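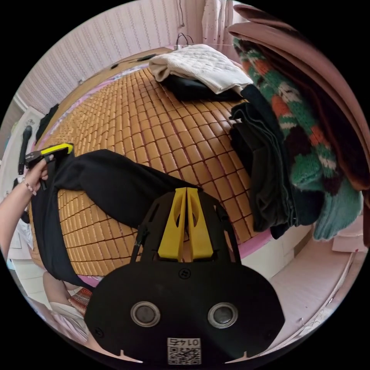
Şengül Soylu wanted to know why a person would go to all the trouble of holding a robot's hand for it, so to speak, when surely you could type in "please fold the laundry" and go and have a sandwich. She sent us that question in April, with a second page about her cat, and we have been talking about it in the Kandlow office ever since, because it is a very good question and the answer takes a while. So get comfortable, and get the sandwich first if you like.

Telling is harder than it sounds

Try something for us. Find a grown-up or a brother or sister, and ask them to fold a T-shirt, but they must do only what you say and exactly what you say. You'll begin with something like "pick it up." Pick it up where? With which hand? How high? If they are playing the game properly they'll grab it by the middle, and now it's a lump. So you say "put it down flat," and they put it down, but one sleeve is tucked underneath, and you have to explain about the sleeve. By the time you get to the first fold you will both be laughing or you will both be cross.

You know how to fold a T-shirt. Your hands know it so well that you can do it while arguing about what to watch. But knowing how to do a thing and being able to say how you do it are two separate kinds of knowing, and most of what our hands know has never been put into words at all. Think of tying a shoe, or peeling a sticker off its backing without tearing the corner.

For a long time, though, people did have to tell robots everything, number by number. Move forward this far. Turn this much. Close. That works beautifully in a factory where the same metal part arrives in the same spot all day long. It works very badly with clothes, because clothes are floppy. A spoon is always spoon-shaped, whichever way you put it down. A pair of pants can land in more shapes than anyone could ever write a list of, and a robot that was told about only one of those shapes will reach out very confidently and close its fingers on nothing.

So people started showing robots instead of telling them. There are a few ways to do that, and we'll go through them one at a time.

Showing by the elbow

The oldest way is a bit like a swimming teacher moving your arms for you. The robot's arm goes soft and easy to push (the motors stop fighting you, but they still hold the arm up so it doesn't flop), and you take hold of it and lead it through the job. All the way along, the robot is keeping track of how bent each of its joints is. Afterward it can try the same movement by itself.

One of us got to do this once with a robot arm in Daltance, and she says it's like dancing with somebody very heavy and very polite. It is a nice way to teach, but your own arms get tired, and it's hard to lead two robot arms through a job at the same time when you need both your hands for one of them.

Showing by remote control

The next way is to drive the robot, the way you'd drive a remote control car, except that a car only goes forward, backward, left, and right, and an arm can also go up, down, twist, tip, and pinch. A game controller can do it, but it feels clumsy at first. Some people use a pair of small arms that match the big ones. When you bend the small elbow, the big elbow bends. When you squeeze the small handle, the big fingers close. The person moves, the robot copies, and everything gets written down in the computer's memory while it happens.

The grown-up word for this is teleoperation. "Tele" means "far away," the same as in telephone and telescope, and "operation" means making something work. Sometimes the person isn't far away at all, just on the other side of the table.

What people find hard about it is the feeling, or the missing feeling. When you pinch a sock with your own fingers you can tell at once that it's a sock and that you've got it. When you pinch a sock by remote control you often have to look very hard to be sure. Try picking up a raisin with oven mitts on and you'll have some idea. (Clean oven mitts, please, if you're planning to eat the raisin.)

Showing with the robot left at home

And then there is a way that surprises people, where you don't need the robot there for the lesson. You just need its fingers.

Have a look back at the top of the page. The black tool near the bottom, the one with the two yellow fingers pressed together, is a gripper made to be held in a person's hand. There's another one over on the left, yellow and black, with a hand around it and a thin beaded bracelet on the wrist, and it has hold of the edge of something black to wear. A bed makes a very good classroom for laundry, as you can see from the stack of dark folded clothes on the right.

A person using grippers like these does an ordinary job, but agrees to a funny rule: no using your own fingertips. Everything has to be picked up and pulled and let go with the gripper's fingers. That matters because a robot could be given fingers of the same shape. If the person did the job bare-handed, with ten bendy fingers and two thumbs' worth of cleverness (yes, we know the thumbs are in the ten, a reader in our last issue wrote in about that), a robot with only a pincher at the end of its arm couldn't copy it. But whatever a person can manage with two pinchers, a robot with two pinchers has a fair chance of managing too.

Tools of this sort usually record what they are near and how they are moving while the person works. So a lesson is partly a movie, taken from right beside the fingers, and partly a long list of numbers saying where the fingers were and how wide they were open. You can carry the tools into a kitchen or a bedroom or a laundry room, which would be quite a job with a whole robot, especially if there are stairs.

Again, please!

Now comes the part that needs patience, and we mean the person's patience, because the robot doesn't get bored.

One showing is not enough. Suppose you showed a robot one time how to fold one pair of pants on one bed. It might learn that pants are always that color. It might learn that there is always a blanket on the right. It can't tell which parts of the lesson matter and which just happened to be there that day, the same way a baby who has met one dog may think that "dog" is that dog's name.

So the teacher does it over and over, and changes things. Different pants, a different bed, morning light and lamp light, the pants starting out neat and the pants starting out in a ball. Slowly the computer program that is doing the learning gets better at noticing what all the lessons have in common. Edges get pinched. Cloth gets pulled until it's smooth. The blanket didn't matter at all.

We wanted to know how many times "over and over" is, so we asked the people who run Polat, a towel-folding project that kindly answers our letters. Polat's robot had 35 lessons to begin with, and it could find a towel but mostly just patted it. After 188 lessons it could fold a towel in half, provided the towel was being reasonable. After 309 it could fold it in half and in half again, and it would also have another go when it missed, which made everybody in the room cheer – they told us this twice. Another job might need far more lessons than that, or fewer. Towels are squarish and quite friendly. A fitted sheet is a different matter, and plenty of grown-ups have never learned to fold one either.

Mistakes are allowed

You might think that the teacher has to be perfect. We thought so. But the Polat letter had a paragraph about this that we liked very much, and it said that lessons with a little slip in them can be useful, so long as the slip gets put right. If the towel slides out of the fingers and the person calmly goes back and takes hold again, then the robot has been shown what to do when a towel slides out. A robot that has seen only perfect lessons is rather stuck the first time something goes wrong.

Lessons where the teacher gave up and dropped everything on the floor are generally taken out, though. Somebody goes through them and checks.

Does the robot understand laundry?

No, not the way you do. It doesn't know that clothes get cold on the line or that your favorite sweater is your favorite. It has learned something more like "when things look like this, move like that," for a great many different thises and thats. It can be surprisingly good at a job it has been shown and quite hopeless at the one next door to it. A robot that folds towels may have no idea what to do with a sock.

Would you like to try being the teacher?

You'll need a friend, a dish towel, and two pairs of kitchen tongs (the kind with soft ends are best, and ask before you take them).

Lay the towel on a table, all rumpled up. Take the tongs, one pair in each hand, and fold the towel in half without touching it with your fingers. Your friend watches and says nothing. Then rumple it again and let your friend have a turn, doing it just the way you did.

Did they go for the same corner first? Did they copy something you didn't mean to teach, like bumping the table or sticking out your tongue? Now give them a napkin and see whether your lesson still works. If it doesn't, you could show them a few more times with different things and see what changes.

We did this in the office with a pillowcase and it took most of lunch.

Words you met on this page

Gripper: the part of a robot that holds things. It can have two fingers, or more, or sometimes a suction cup.

Teleoperation: driving a robot yourself while it remembers what you did.

Demonstration: a lesson where you show how something is done. Robot teachers say this word all day, and often shorten it to "demo."

Joint: a place that bends. You have them in your elbows and knees, and a robot arm has them too.

If you try the tongs game, write and tell us how it went, and put "Uvico page" at the top of your letter so that it reaches the right desk. Şengül, please tell us more about the cat.

Kandlow pages for young readers, April 2022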